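Takari parade speaker for parks and festivals
Portable sound for characters, small floats and street shows 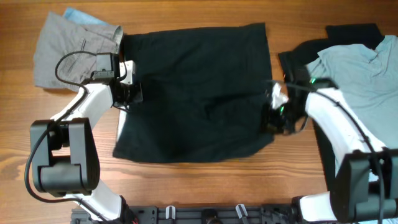

Renske Havlat

Nov 22, 2021

The Takari is a speaker on wheels, made for places where the music has to move together with the performers. Our customers use it for character parades, for food festivals and for the small shows which happen between the big ones. The first was the holiday park in Bornik, which wanted to have its evening parade without laying a cable along the whole street.

One person can push the Takari on flat ground. For stairs or for loading in a van please use two persons, as the handles are placed for this. The wheels are rubber and quite wide, so paving stones are not a problem. On gravel it goes slower, and on sand we do not recommend it.

Sound

The power is 300 watts. In a street with houses on both sides this is enough for a parade group and the public on the pavement. For an open square we advise to take a second Takari and to link them by radio. Both will then play the same track at the same moment, and you can set the volume of each one separately.

There is one input for a microphone and one for a music player. You can also save your show music in the speaker itself and start it with the remote control. The buttons of the remote are large, so a performer with costume gloves can still press them -- we changed them in October after the park in Tô asked for it.

Battery and charging

The battery lasts for an evening parade with the music at normal level. The charger works on 220 volts and is included. Please charge the battery fully before the first use, and do not leave it empty over the winter. A spare battery can be ordered separately and changed without tools.

Rain

Light rain is fine with the lid closed. In heavy rain please bring the speaker inside, also when the show continues.

What is in the box

Takari speaker with battery
Charger and mains cable
Remote control
Radio link antenna
Printed manual in English and French

Guarantee and delivery

The guarantee is two years on the speaker and the charger. Batteries and wheels are excluded, but we keep them in stock.

We send from our store in Sturnanier. Festivals can also rent the Takari by the weekend -- write to us early for the summer dates, because these go first. Prices for rental depend on the distance and we will send you an offer by email.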